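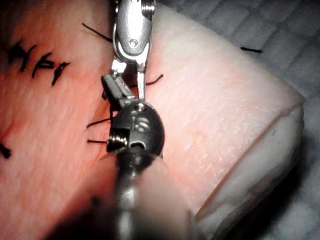 pirketti_fan: Before anyone talks prices, how many pads a month are you getting through? We budgeted for the instruments and forgot the pads completely. Ours came to 300 in February alone.

needle_and_thrift: Good shout, I hadn't even got a line for those! I'm doing the spending plan for our suturing bench and have to hand it in by 3rd March. At the moment it's 4000 for the year, covering instruments, thread and everything else that wears out. The arms are already paid for, thank goodness. I've got one quote from Pladatcombe and I'm waiting on Natov.

gridmat: 4000 is tight if you're tying knots all day. The jaws go first, in my experience – then the cables. I'd put half of it into spare instruments and not touch it till summer.
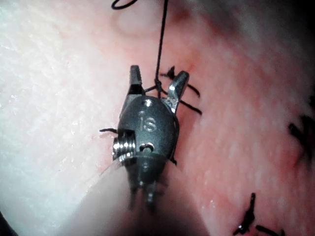 Can you get by with refurbished instruments? For practice work you can, as long as the seller tells you how many uses are left and puts it in writing.

gridmat: Sorry, that was me answering my own question, I get asked it a lot. Hafþórsson do refurbished ones at 602 each and I've had no trouble with mine.

pirketti_fan: Have to disagree there. We bought refurbished and the grip felt different from one to the next, so we spent ages adjusting things that had been fine before. I'd pay for new and buy fewer.

needle_and_thrift: Hmm. Two against one if you count my boss, who wants new everything (and won't say where the money's coming from). What about thread? I'd pencilled in 40 packs of the black.

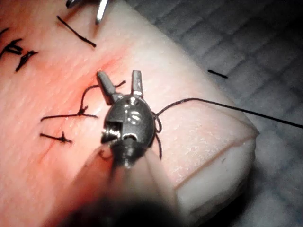 Tying on the practice pad, black thread

gridmat: 40 won't last if your tails are as long as mine used to be. Double it, it's the cheapest thing on your list.

pirketti_fan: Agree on thread at least! And ask Pladatcombe whether delivery is in the quote. Ours wasn't, and we had a very awkward week over it.

needle_and_thrift: Just checked and it isn't. Right, emailing them now. I'll put the pads on their own line and post the new version when Natov get back to me.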